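How to Measure the Sleep Current of a Battery-Powered Sensor Node

The data sheet for your microcontroller says it sleeps on practically nothing. Your coin cell, which has not read the data sheet, is flat by spring. Somewhere between those two facts is a leak, and this page is about finding it with gear you probably own already.

I'll use a Prulten node as the patient. It's a small temperature logger on a two-layer board, with a Dafis radio module and a regulator I picked at one in the morning. Any low-power board will do.

What you need

A multimeter with a microamp range
A bench supply, or a fresh cell in a holder
A low-leakage capacitor, 10 µF or so
A clip lead you trust
Patience, or a second thing to do while you wait

Step 1: Get the debugger off the board

Unplug it. All of it, ground included. A debug probe will happily feed power into your board through the data pins, and some chips stay half awake as long as they think someone is listening. I have lost entire evenings to this and expect to lose more.

After unplugging, cycle the power. Many parts keep their debug block switched on until they see a proper reset.

Step 2: Deal with burden voltage

Your meter measures current by passing it through a resistor, and that resistor drops some voltage. On the microamp range it's a large resistor. Fine while the node sleeps. When the radio wakes up and asks for real current, the supply sags, the chip resets, and you get to measure a very accurate boot loop.

The cure is to put the clip lead across the meter terminals, power up the board, let it start and go to sleep, then take the clip off. You now have until the next wake-up to read the number. For testing, set the wake interval in firmware to something generous. I use 12 minutes.

If you can't change the firmware, put the capacitor across the board side of the meter. It will ride out very short bursts but won't save you from a long transmit. Give the reading time to settle before you believe it.

Step 3: Write down the first number, however embarrassing

Mine was 287 µA. I had been hoping for 6. Write it in the notebook anyway, along with the supply voltage and the firmware build, or you will be repeating this next week.

Step 4: Remove suspects one at a time

Work from the outside in. Pull the sensor, measure. Hold the radio in reset, measure. Lift the divider that reads the battery voltage, measure. Change one thing per reading, and resist the urge to fix three things at once because you feel lucky.

The usual culprits:

Floating inputs. An unconnected pin wanders to mid-supply and its input buffer burns current. Set unused pins to analog mode or drive them low.

Pull-ups fighting a low pin. A 10k pull-up to 3 V costs you 300 µA for as long as something holds the line down. This was most of my problem.

The regulator. Look up quiescent current at light load, which is seldom the figure in large type on page one.

Flux residue. It sounds like superstition until you scrub the board and the reading drops.

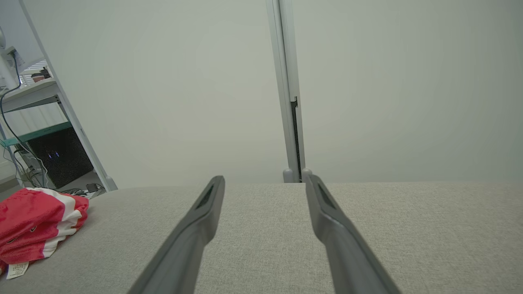 Gripper fingers, open, over a light gray woven surface.

Step 5: Measure the awake part too

Sleep current is only half the bill. Put a 10 ohm resistor in series with the supply, hang a scope across it, and capture one full wake cycle. Multiply the average current by how long the cycle lasts and you have charge per wake. Add the sleep charge between wakes and divide by the total time. That average is the one your battery cares about.

I put the results in a Mekirent worksheet, but a napkin works. Either way, derate the cell. Coin cells dislike pulse loads and cold windowsills, and their rated capacity was measured under kinder conditions than yours.

Step 6: Put it back together and measure again

Reassemble the node exactly as it will ship, case and all, and take the reading one last time. On the Cevov carrier board, this is where I discovered a power LED I'd forgotten to leave off.

Next up is leakage over temperature, once I find a lunch box that fits in the freezer.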